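October 17, 2021

If you're thinking about a small robot arm for the repair bench, sit down with a pencil before you sit down with a catalog! I wish I had. The arm is the part everybody falls in love with (I sure did), and then come all the bits that go with it, which in our shop at Neden ate up a good deal more than I'd set aside.

**Plan the table first.** An arm wants a stiff, flat surface with some way to bolt things down. Measure the biggest job you'll ever lay on it, then leave 8 inches clear on every side. For us that's a full tower case on its side with the panel off, and it takes up more room than you'd think.

**Budget for grippers and fixtures.** One set of fingers won't suit every part. I put aside $140 for spare fingertips and another $60 for plastic to make holding plates, and I'd do the same again. 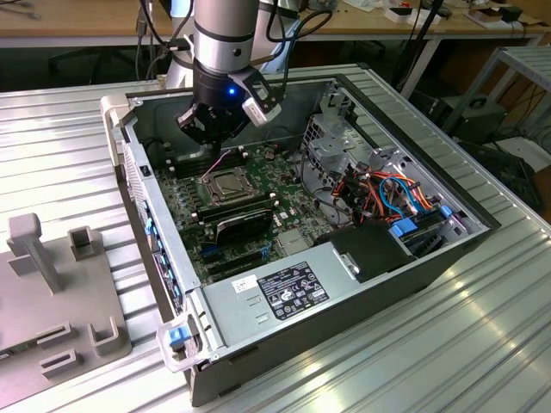 Should you buy the arm new or used?

Used is fine for a first one, as long as the seller includes the controller and will let you see it run before you pay.

**Get three quotes.** Ask Atbridge, Penrose and whoever is local to you for the same list, word for word, with cables, mounts and shipping written out on separate lines. Otherwise you'll be comparing apples to lawn chairs.

**Keep a little back.** We ordered in January and spent the last of our money the same week, then found we needed longer cables. Tuck something away for the first few months, and save every receipt in one envelope taped inside the cabinet door.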